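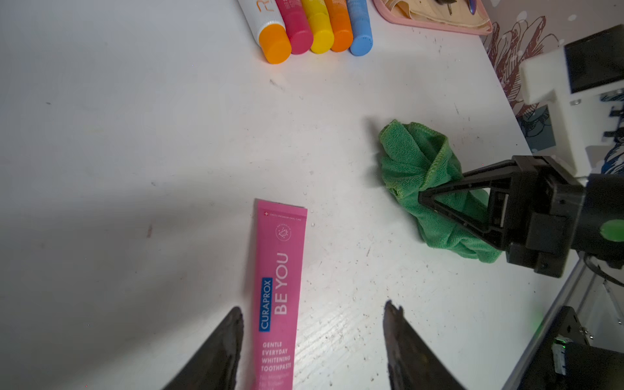
各位读信的朋友，大家好。

上一封信寄出去以后隔得比平时久，先跟大家赔个不是。八月我几乎都在路上，回来以后又赶上家里换窗户，书桌被塑料布蒙了好几天，电脑搬到厨房，写两行就得起来让一让做饭的人，一封信就这么拖到了现在。今天是2018年9月28日，窗户装好了，风不再从缝里钻进来，我泡了一大壶茶，打算好好跟大家聊一聊这次的题目：出一趟不长不短的门，到底该怎么收拾行李，尤其是那个洗漱包。

说起来，这个题目是读者催出来的。七月那封信里我随口提了一句，说自己现在出门两个星期只背一个包，结果收到好多回信，有问包的，有问鞋的，问得最多的居然是洗漱的东西怎么带。有位读者写得特别实在，她说衣服少带几件总能忍，可是换了牙膏、换了洗头的东西，人就浑身不对劲，到第三天连风景都看不进去了。我读到这里忍不住点头，因为我自己也是这样的人。

## 先说说八月这一趟

路线是这样的：从斯里通（Srithong）坐慢车出发，中途在格朗盖特（Grongate）换车，住几晚，再一路晃到伦杜拉（Rundura）。铁路全程497公里，快车当然也有，半天就到了，可是我图的就是慢。慢车逢站必停，车门一开，站台上的热气、煮玉米的味道、谁家小孩的哭声一起涌进来，门再一关，又只剩下车轮的声音。我很喜欢这种一开一关的感觉，坐上一整天也不觉得闷。

不过慢车对行李是有要求的，这个我得说清楚。车厢老，行李架又高又窄，架子上的铁条间距很宽，小包塞上去容易漏下来，大箱子又根本举不上去。我头一回走这条线是好些年前，拖着一只带轮子的硬壳箱，轮子还坏了一个。站台和车门之间的台阶高得离谱，我在底下推，后面的人帮着抬，上车以后箱子没地方放，只能横在过道里，每过来一个卖茶的我就得站起来一次。那天卖茶的来得可真勤快啊！下车的时候我膝盖上全是箱子角磕的青印子，心里暗暗发誓，下回说什么也不拖它了。

于是就有了现在这个包。它是在斯蒂库达（Stikuda）买的，那是一家只有一间门脸的小店，做帆布包和雨披，老板不太爱说话，但是肯让你把自己的东西带去一样一样往里装，装得下再付钱。我那天真的把东西都背去了，在人家柜台上摊了一大片，挺不好意思的，可也多亏这样，买回来的大小刚刚好。包用到现在，底部磨白了，肩带换过一回，拉链还是原来那条。

## 衣服这一段，我尽量说短一点

关于衣服，网上的文章多得看不完，我就不充内行了，只说自己的做法。

上衣带三件，轮着穿，晚上洗一件。裤子两条，身上一条包里一条。袜子多带一双，这一双是专门留给下雨的。外套要能当枕头，也就是说叠起来不能有硬扣子硌脸。围巾一定要带，夏天也带，慢车上的冷气和太阳都是不讲道理的，早上冷得缩脖子，下午太阳从西边的窗子直直地晒进来，一条围巾能披能挡，还能在小旅馆里铺在枕头上。

有读者问我，三件上衣真的够吗？天热出汗怎么办？我的经验是，只要住的地方能晾衣服就够，所以订房间的时候我会多问一句有没有阳台，或者能不能借用天台的绳子。格朗盖特那家旅馆的天台就很好，风大，晚饭前挂上去，睡觉前就能收。倒是在伦杜拉遇上连着几天的毛毛雨，衣服挂在屋里总带着一股潮气，后来我把湿衣服用干毛巾卷起来使劲拧，再挂到电扇底下，第二天早上勉强能穿。这个毛巾卷的办法是我母亲教的，她年轻时住集体宿舍，冬天没有暖气，全靠这一招。

鞋我只带脚上这双，外加一双能下水的拖鞋。以前我总想着万一要去吃顿像样的饭，包里得有双体面的鞋，结果背了好几趟，一次也没穿过，吃像样的饭的时候桌子底下谁也看不见你的脚。

## 洗漱包，终于讲到正题了

我先讲一个失败的例子。有一年出门，我学着别人把所有东西都分装到小瓶子里，洗发水一瓶，沐浴露一瓶，面霜一小盒，连牙膏都挤了一点到小罐子里。瓶子都是同一个颜色，看着整齐极了，我还得意地摆在床上欣赏了一会儿。到了第一晚的旅馆，浴室灯坏了，我摸黑拿起一瓶就往头上倒，搓了半天不起泡，原来倒的是润肤乳。那一头油啊，洗了三遍才洗掉！牙膏更惨，小罐子的盖子没拧紧，一路上慢慢干掉，到后来硬得要用牙刷柄去抠。

从那以后我就老实了。现在的原则很简单：凡是天天要用、又有点挑剔的东西，就带原来的包装，挑快用完的那一支带；凡是不挑的，到了地方再买，或者干脆用旅馆的。

牙膏就属于我很挑的那一类。我怕太辣的，也怕太甜的，换一支不合口味的，早上刷完牙，喝茶都不是那个味道。所以我平时在家会留心，一支牙膏用到剩小半的时候就先收起来，等出门再用，在家另开一支新的。这样做有好几个好处，包里轻，用完了随手扔在当地，回来的时候洗漱包空出一块地方，正好塞一小包茶叶或者一块肥皂。家里人起初不太理解，说浴室柜子里怎么老有半支半支的牙膏，像松鼠藏粮食似的。藏就藏吧，真到临出门的那天晚上，伸手就有，心里很踏实。

软管还有一个优点，它不怕压。瓶子有棱有角，占着多大地方就是多大地方，软管用一点就扁一点，可以从尾巴那头慢慢卷上来，塞在包的边缝里都行。唯一要当心的是盖子。翻盖的那种最容易在包里被顶开，我会用一根橡皮筋绕两圈；旋盖的拧紧了就没事，但是坐飞机的话还是建议装个小袋子，气压一变，刚开盖的时候常常会自己冒出来一截，别对着衣服开。

再啰唆一句坐飞机的事。各地机场对膏状、液体的规定看的一般是包装上标的容量，里面剩多少不算数，所以一大支用到只剩个底，照样有可能被留下。如果这一程要飞，又不托运，还是提前看清楚当地的规定，老老实实带小支的。坐火车就没有这个烦恼，这也是我偏爱火车的一个小小的理由。

牙刷我带普通的，不带电动的。电动的好用归好用，可是充电座、转换插头一加上去，洗漱包就胖了一圈。有人喜欢带折叠牙刷，我试过，缝里容易积水，用几天就有股味道，后来改成普通牙刷套一截透气的小套子，每天晚上拿出来晾着。说到晾，请大家千万记得，不管住得多晚、人多累，洗漱包进门以后先敞开，第二天早上再收。闷着的湿气最伤东西，毛巾也是，牙刷也是，刮胡刀更不用说。

肥皂是我近几年才重新爱上的。以前总嫌它滑溜溜的没处放，后来在斯里通的早市上买到一种用草绳串着的，洗完挂在水龙头上，滴滴答答一会儿就干了。洗手、洗澡、洗袜子全靠它，一块能用一整趟。头发我还是用洗发水，这一点没法将就，用肥皂洗过一次，头发涩得像稻草，梳子都走不动。

药我单独放一个小袋子，不跟洗漱的混在一起。创可贴、肠胃药、防晕车的、平时在吃的，每样都带着有字的那一片包装，剪开也要留着名字。这条请大家别嫌麻烦。我有一次把两种白色药片放进同一个小盒，自信满满地觉得一定分得清，过了几天就完全分不清了，最后一片也没敢吃。

## 格朗盖特的几个晚上

写到这里茶凉了，起来续了一壶。既然续了茶，就容我跑一跑题，讲讲格朗盖特。

这个小城在地图上看着就是一个换车的点，很多人下了这趟车，穿过天桥就上了那趟车，连出站口都没走过。我本来也只打算住一晚，后来却一晚一晚地往下续。旅馆在车站后面的坡上，要爬一段石阶，石阶旁边有人种了丝瓜，黄花开得满架都是。老板娘把钥匙交给我的时候问我的第一句话是吃不吃香菜，因为早饭的汤面是头天晚上就要问好的。我说吃，多放，她很高兴，后来每天早上我的碗里都绿油油的一层。

房间很小，一张床，一张桌子，一扇朝着铁路的窗。浴室在走廊尽头，几个房间合用，早上大家端着自己的杯子排队，牙刷插在杯子里，迷迷糊糊地互相点头。我已经很多年没有这样排队刷牙了，上一次大概还是读书的时候。排在我前面的是一对老夫妻，两个人合用一支牙膏，老先生挤好了递给老太太，再给自己挤，做得那么顺手，连看都不用看。我站在后面，忽然就觉得这一天的开头很好。

白天我就沿着铁路散步。城外有一座小山，海拔918米，听着挺高，其实城本身就在高处，走上去并不吃力，半山腰有个卖凉粉的摊子，摊主撑一把很旧的大伞。从那里能看见铁轨拐一个大弯绕过河去，慢车经过的时候，你先看见它，过一会儿才听见声音。我在那里坐了一个下午，凉粉吃了一碗又一碗，辣得直吸气。

住在这种地方，行李少的好处就全出来了。早上不用翻箱子，不用想今天穿什么，洗完脸把包往门后一挂就出门。晚上回来，要洗的衣服就那么一件，搓一搓，上天台挂好，站着吹一会儿风，看看底下亮着灯的站台。换作以前拖着硬壳箱的我，恐怕头一天就被那段石阶劝退了，哪里还会有后来的丝瓜花和凉粉呢。

## 关于“到了再买”

再回到行李上来。我刚才说不挑的东西到了再买，有读者可能会担心买不到。这个要看去哪里。像斯里通、伦杜拉这样的地方，车站附近就有杂货店，香皂、毛巾、纸巾、梳子什么都有，只是牌子不一定认得。我觉得逛杂货店本身就是旅行里很有意思的一部分，每到一处都要进去转转，看看当地人用什么样的刷子，喝什么样的甜水，连火柴盒都很好看。伦杜拉有一家店，门口堆着扫帚和搪瓷盆，里面却卖很好闻的茉莉花香皂，用浅绿色的纸包着，我买了几块回来送人，自己留了一块放在衣柜里，到现在一开柜门还是那个味道。

可是如果要往更偏的地方走，或者半夜才到，那就别冒这个险，第一晚用的东西一定要带齐。我管它叫“第一晚的小包”：牙刷、牙膏、一小块肥皂、一条薄毛巾、一件睡觉穿的旧衣服，再加一双干净袜子。这几样单独放在最上面，到了住处，不管多困，不用翻整个包，伸手拿出来就能洗漱睡觉。别小看这一点点方便，坐了一天车，人最容易在这种时候为了找一支牙刷把脾气发出来。我和家里那位这些年出门吵过的架，认真回想一下，有一多半都发生在刚进旅馆房间的那一会儿。

毛巾这件事读者意见很不统一。有人坚持要带自己的，有人觉得太占地方。我的折中办法是带一条旧的薄棉毛巾，洗得快透光的那种，吸水反而好，干得也快。那种号称速干的我也用过，轻是真轻，但是擦在脸上总像在擦桌子，亲近不起来，后来送给邻居擦自行车了。

## 几封读者来信

上次的信之后收到的回信，我挑几封说说，都是征得同意的，名字就不写了。

一位常年跑长途的读者说，他的办法是家里永远备着一个装好的洗漱包，回来第一件事就是补齐用掉的东西，下次拎起来就走。这个办法我很佩服，但是试了一阵子没坚持下来，总是在家缺了什么就从那个包里拿，拿了又忘记放回去，等到出门打开一看，里面只剩一把梳子。看来适合比我有纪律的人。

另一位读者跟着上小学的孩子出门，她让孩子自己收拾自己的洗漱袋，忘了什么就到当地一起去买。第一趟孩子忘了牙刷，带了三个橡皮鸭子；第二趟牙刷带了，鸭子也还是带了。我看到这里笑了好久，觉得这孩子很会生活。

还有一位读者问，年纪大的人出门是不是不能太讲究轻。我很赞成她的担心。我母亲出门就一定要带自己的枕巾、自己的杯子，还有一只小小的热水袋，八月天也带。这些东西对她来说就是家的一部分，有了它们她睡得着，睡得着第二天才有精神走路。所以大家不要拿我的清单去说服家里的老人，轻不轻的，背的人舒服最要紧，实在重了，我们年轻几岁的就帮忙背一段嘛。

也有人来信批评我，说七月那封信里把铁路时刻写错了一处，从格朗盖特往伦杜拉的早班车应当比我写的更早。我查了车票，确实是我记错了，谢谢指正。要走这条线的朋友，请以车站贴出来的为准，不要信我，我这个人看表一向马虎。

## 回来以后

最后讲讲回家之后做的几件小事。

我会趁着还记得，把包里的东西全倒出来，看看哪些根本没用到。这次没用到的有一把折叠伞（下雨的时候都在屋里打盹）、一本很厚的书，还有一卷晾衣绳。书我其实每趟都带，每趟都读不完，翻到第13页就靠着车窗睡着了，醒来书签还掉在地上，只好又从头看起。可我下次大概还是会带它，有些东西带着就是图个安心，这个大家应该能体谅。

洗漱包要翻过来洗，里子朝外，用温水和一点肥皂，缝里用旧牙刷刷一刷，再挂到完全干透。拉链头容易发涩，拿蜡烛蹭两下就顺了。用剩的小东西不要急着收进抽屉，收进去就是一年，不如摆在洗脸池边上，先把它们用掉。我家洗脸池边上现在就摆着从伦杜拉带回来的半块茉莉花皂，每天洗手都要闻一闻。

包晒过太阳以后，我一般不塞回柜子顶上，就挂在门背后。进进出出看见它，心里总有点蠢蠢欲动。上个星期家里人问我下一趟想去哪里，我说还没想好，可是已经顺手把浴室里那支用到一半的牙膏收起来了。

下一封信想跟大家聊聊火车上吃什么，慢车上的盒饭、站台上的煮玉米、自己带的饼子和咸菜，都可以说说。如果您有什么拿手的路菜，怎么做的、放几天不坏、气味会不会惹邻座皱眉头，请一定写信告诉我，直接回复这封信就能收到。写长一点没有关系，我这个人您也知道的，最不怕长信。

天凉了，早晚出门记得加件衣服。

祝好，茶又凉了，我去烧水。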